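Can a machine clear the table yet?

31 May 2021

My position for some years has been that household robots will be useful when one of them can clear a table it has never seen before. Vacuuming does not count. A robot vacuum solves a floor coverage problem and avoids touching anything, and clearing a table is almost entirely touching things.

I have been spending evenings on the smallest piece of that job, picking up one cup. The work is in simulation, using a setup called Rimelent that Radu Avram put together at Nurkon and was kind enough to share. A simulated cup costs nothing to drop, and I can leave a batch running while I make dinner.

The task as specified is dull. A cup is on a wooden surface in an arbitrary pose. Get a two-finger gripper onto it, lift it, put it down somewhere else. A person does this while talking on the phone and looking for the milk.

Most of the difficulty is in the choice of grasp. An upright cup offers the rim all the way around, and one finger inside with one outside will do. The wall is thin, the contact is well defined, and small errors in position are forgiving in one direction. Once the mouth is turned toward the gripper the options narrow. The fingers can straddle the whole body, which needs a wide opening and tends to push a tapered shape out of the grip, or they can pinch the wall, which needs the inside finger to clear the rim before it closes.
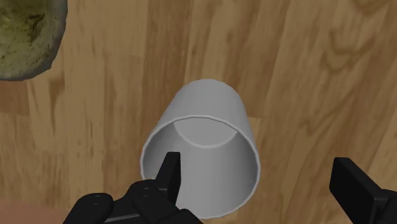 Cup in the Rimelent scene, mouth toward the gripper. The left finger overlaps the cup in this view; the right one is well clear of it.

The view shows why depth matters so much. In a flat image, a fingertip over the opening could be inside the cup, or it could be some distance in front of it, and the pixels are much the same. The plain grey-white finish makes it worse, as there is no print for a vision system to latch onto and the shading inside is soft. People resolve this with two eyes and a lifetime of cups.

My last batch was 229 attempts. I am not going to quote a success rate, as I changed the friction value partway through and the two halves aren't comparable. The failures are more informative anyway. The common one is a fingertip catching the rim on approach and turning the cup, after which the planned grasp refers to a cup that has moved. Replanning after contact fixes a good share of these and makes everything slow.

Margareta Barbu, who works on packing lines at Platwood, thinks I have the wrong problem. On a shop floor you would put the cup in a fixture, mouth up, and the grasp becomes trivial. She is right about the shop floor. A kitchen has no fixtures, and I don't intend to train my family to become one.

So, can machines do the chore yet? One known cup on a clear patch of table, yes, given patience. A stack of mixed dishes with a spoon standing in one of them, no, at least with anything I can run at home.

The next change is a slower final approach, with the wrist rotated 9 degrees to give the inside finger more room at the rim. After that I want to try a cup with a handle. Radu says the contact model needs work first and has promised an update in July.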